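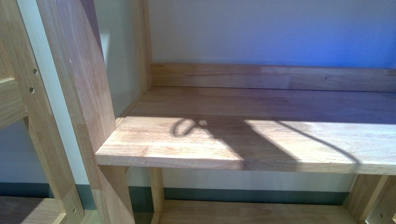

Sunlight and shadow across a shelf board with a back rail behind it.

Flestow has released version 3 of Plidell, its perception and planning package for robot arms, with a rewritten shadow filter and a new approach planner for open-frame furniture.

Earlier releases treated strong brightness edges as candidate part edges. On pale wood in direct sun, a shadow across a board could be segmented as a gap or a second board, and the planner would route around it. The new filter compares each edge against depth before it enters the scene model. Edges with no matching depth step are kept as texture and ignored for collision checks.
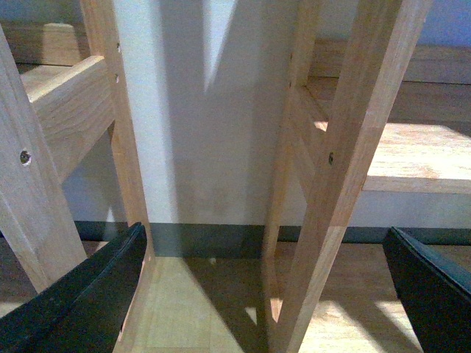 Wrist camera view between the gripper fingers, with posts and boards on either side.

The approach planner now takes wrist and head cameras as separate sources. When the two disagree on the position of a post, the wrist estimate wins inside a set radius — the default is 80 millimeters — and the arm slows until they converge. Screw holes can be used as landmarks for realignment, although the release notes advise against this where fewer than 3 are in view.

Flestow tuned the filter on 3,000 labeled views collected at its Kastatgate site. Glossy and painted surfaces were left out of the set and remain on the known issues list.

Configuration files from version 2 need to be converted with the bundled script. The driver for Okonkwo controllers is unchanged. Packages are available now from the usual repository; the container build follows on Tuesday.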